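Visit to the Hetau shared workshop, June

I went to the open afternoon at Hetau because Kanchan Awasthi had told me twice that their home-built gripper would fold laundry by fall. I have heard that before, from other people, about other grippers.

The build is by Kanchan and Hideaki Sakamoto, on two benches at the back. Parts so far come to over 400 dollars, and that leaves out the arm, which they don't have yet. What they have is a hand-held version. You squeeze it, walk around and pick things up, and the recordings are supposed to teach the arm later. Hideaki says they want 700 recordings. They had 100 when I asked, and he admitted a good part of those were the same mug.

I got to try it. It's heavier than it looks and my wrist was complaining after 4 minutes. The trigger is decent, I'll give them that. The fingers are glossy black, and I asked why anyone would want a shiny finger on something meant to hold on to things. Kanchan said the next pair will have rubber pads. Hatsue Murakami, who was soldering across from us, laughed at that.

The software comes from a kit called Penimus and crashed once while I stood there. Coffee was good. They want people back when the arm is mounted, and I said I'd come if I can bring my own towels.

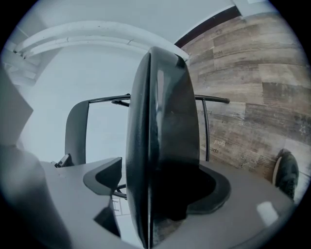
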